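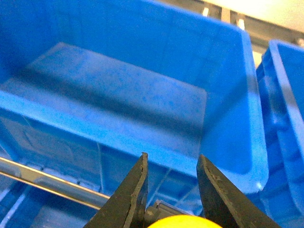
Re: Phantom picks on the bin cell, proposed fix
From: Shirley Fairclough
24 October 2018

I've read the Uswood note twice now and I'm still not buying it. Quoting the part that matters so people don't have to scroll:

> We have gone through the logs from the Tralmont site and are confident
> the cause is lighting. The vision node reported an item in an empty blue
> bin, the arm went down for it, closed on nothing and retried until it hit
> the limit. We recommend a diffuser over the rack and raising the pick
> confidence threshold from the default to 80. With both changes the
> problem should be considered closed.

"Should be considered closed" by whom?

First, the lighting. Yes, the plastic is glossy and the rims throw highlights. They did that in February too, when we signed the cell off, under the same lamps. What has changed since then is the floor of the bins. They have picked up dark speckles and smudges all over, and there's usually a band of shadow lying across them as well. I'd want to see the depth data before I blame a lamp for what a segmenter might be doing with dirt. The Uswood note doesn't mention depth data at all. Did anyone pull it?

Second, the threshold. I went through the same log. 900 pick attempts, 26 of them on bins that inventory had as empty. If you set the cutoff at 80 you do lose most of the 26. You also lose real picks on the small flat items, and those get reported as "bin empty" and go off to restock. So the fault moves to somebody else's screen and our numbers look great.

Third, and I don't understand why this isn't at the top of the note: attempt 599. The arm closed on nothing, and the gripper reported a successful grasp anyway. It then carried its successful nothing to the tote and logged a place. Lighting did not do that. The Furtado driver is supposed to check finger position after closing and fail the grasp if the fingers come all the way together. Either the check is off in our build or it's reading a stale value. If it can say "holding" when it isn't, I have to assume it can say "not holding" when it is, and then we have an arm swinging over the rack with a part in its fingers at unloaded speed. People reach into that rack from the back to restock.

What I'd like before anyone orders a diffuser:

- raw depth and color for all 26, with nothing filtered out
- finger position trace for 599, from close command to place
- the same run with wiped bins and the lights left alone
- somebody at Urker to confirm which driver version is on the cell, from the controller and not from the spreadsheet

Until the trace is explained I'm keeping the cell at reduced speed with the back gate interlocked. I know that hurts throughput.

Shirley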